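Hand-Held Gripper Stations: Periodic Inspection Checklist
Site: Proltmont, upper work room
Equipment: hand-held parallel grippers, tabletop stations
Procedure: Valter 1448, revision 2
Inspection date: 19 November 2018
Result: accepted with comments, open items listed at the end

Scope

Applies to any gripper held and closed by a person at a table. Arm-mounted grippers are covered by the cell checklist and are not repeated here. Mark each line OK, NOT OK or N/A. A line marked NOT OK needs a comment. A blank line counts as NOT OK.

Section A -- Station and floor

A1. Table stands level and does not rock when leaned on. OK
A2. Walking path behind the operator is clear. OK
A3. Cables pass through the table opening or are tied along the edge. OK
A4. Containers in use sit fully on the table. OK
Comment: The line was checked with the basin loaded and again with it unloaded. Mark the basin position with tape if the station is going to be reset often.
A5. Loose clothing, straps and lanyards kept away from the working area. NOT OK
Comment: One lanyard worn outside the shirt at the start of the visit. Removed when asked. The rule is posted at the door but not at the station. See open item 1.

Section B -- Gripper body and linkage

B1. Arms free of cracks, chips and whitening at the holes. OK
B2. Eyelets seated flat, no sharp burr to the touch. OK
Comment: Wipe with a dry cloth before checking. Dust collects under the rim and can feel like a burr.
B3. Linkage moves through full travel without binding. OK
B4. Both pads meet evenly when closed with no load. OK
B5. Pads firmly attached, no play when pushed sideways by hand. NOT OK
Comment: Slight play at one pad on the spare unit only. Spare unit tagged and taken out of service. The unit in use passed.
B6. Pinch points identified to the operator before first use. OK
Comment: The inner arms are the usual place for a caught finger. Hands stay behind the linkage whenever the jaws are moving. This applies to helpers too.

Section C -- Handling of thin film and bags

Film is the hardest item on the Proltmont object list to grip in a repeatable way, and it has its own section for that reason. It folds, it slides, and it can be drawn into a joint. The operator closes the jaws on gathered material, with the film kept clear of the linkage behind the pads. 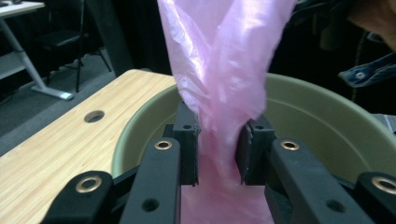 Item C2: pink bag gripped between the pads over the green basin.

C1. Bag is empty of hard or sharp objects before gripping. OK
C2. Film gathered between the pads, none caught in the arms. OK
Comment: Look at the gap between the pads as well as the outer faces. A strip of film showing in the gap is acceptable. Film wrapped around an arm is not -- stop, open the jaws and clear it by hand.
C3. Grip closed by steady hand force, no jerking. OK
C4. Bag lifted straight up for the first part of the move. OK
Comment: Tilting early lets the lower part drag over the container rim. Limit the tool angle to 90 degrees from the starting position at all times.
C5. Torn film removed from use at once. N/A
Comment: No tear found. Scraps go in the closed bin, never back in the basin.
C6. Bags stored flat and away from the walking path. NOT OK
Comment: Stack found on a chair. A bag on the floor is a slip hazard, and carpet does not change that. See open item 2.

Section D -- Operator and records

D1. Operator has read procedure 1448 and signed the sheet. OK
D2. Break taken after no more than 20 minutes of continuous gripping. OK
Comment: Timer present and running. Keep it where the operator can hear it.
D3. Grip hand changed or rested if there is numbness or pain. OK
D4. Faults entered in the station log on the day found. NOT OK
Comment: The loose pad in B5 was known but not entered. A verbal report does not close this line. See open item 3.

Open items

1. Post the clothing rule at each station. Owner: Proltmont site lead.
2. Provide a lidded tray for bags. Owner: Dastano stores.
3. Enter the spare unit in the log, replace the pad screws, repeat B4 and B5 before release. Owner: Mocanu workshop.

The station may stay in use while items 1 to 3 are open. The spare unit may not.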